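Part-Time Neighborhood Guide Writers – Fluvonmont
Bratu Travel Guides is hiring 2 local writers for our weekend guide to Fluvonmont. 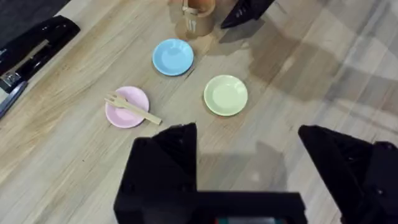 What you'll do
Visit cafes, small museums, parks and shops, and write short, accurate entries of up to 154 words each. Check opening hours and prices in person. Some evening work – mostly music venues and the night market in August.

What we need
You live in Fluvonmont or close by and get around without a car. Published work is nice to have but not required. We don't accept free meals or rooms from places we cover.

Pay
$2,000 a month plus transit and entry fees. The contract runs through the fall and may be extended.

How to apply
Send a resume and one sample entry on a place you know well to Kirsty Doolan, guides editor. Drop-offs are fine too, at 102 Vilari Street before 4 p.m.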